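Unit 4: From Council Seat to Embassy
Sunee Thongdee, July 2018

We get to my favorite career path this week, the local politician turned envoy! Our case is the Bollau district race, won by just 107 votes.

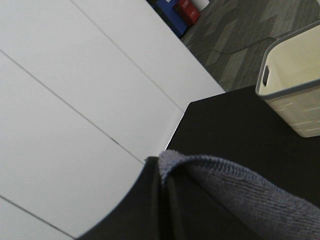 Look at how small the margins were. Turnout in Tona was 803, and one village, Sipos, swung the whole thing.
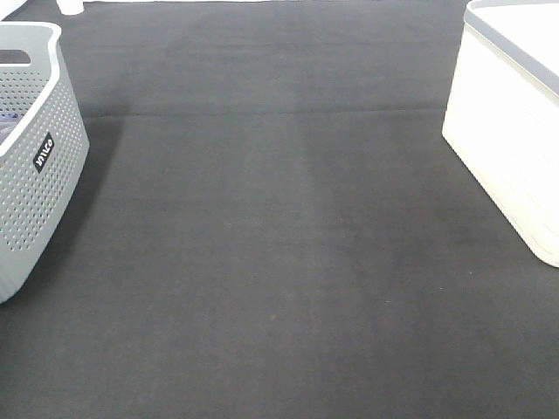 Then comes the posting to Skikerano, and a brand new set of skills (so much fun to trace!). Read chapter 55 of the reader and bring one question on how envoys get confirmed.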